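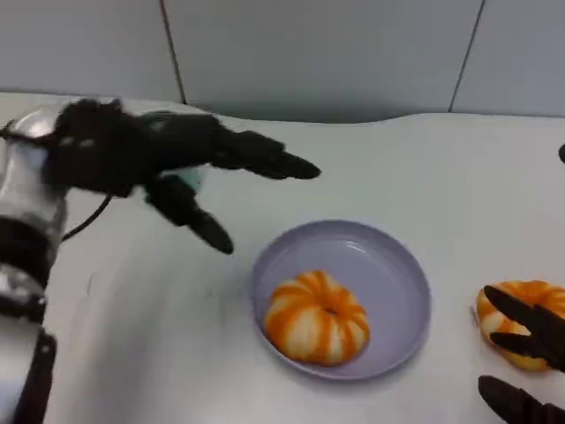
Saving pumpkin seed for next year?

horacio_a
April 27, 2025
Gday all, first proper pumpkin season on our block at Wusta and I'm hooked! Can I keep seed from the little striped ones if they grew next to my butternuts?

Reijo L
Depends on the species. Minis are usually pepo and butternut is moschata, so they rarely cross. Zucchini is the one to watch (I got a bitter, stringy mess from that once, straight on the compost).

qiuyue_x
I wouldn't bother mate, a packet costs next to nothing and you know what colour you'll get.

Reijo L
Bit harsh! Half the fun is the surprise. I had 23 seedlings last year and gave most of them to the neighbours.

qiuyue_x
Yeah and if one's bitter they'll be crook as. Please don't hand out mystery cucurbits.

horacio_a
Umm, there was a zucchini. Over by the tank, maybe 2 metres away.

Reijo L
Ah. Then I'm with Qiuyue, buy fresh. Next year tape a female flower shut the night before it opens and pollinate it by hand in the morning.

horacio_a
Righto, will do. Anyone got a favourite seed mob?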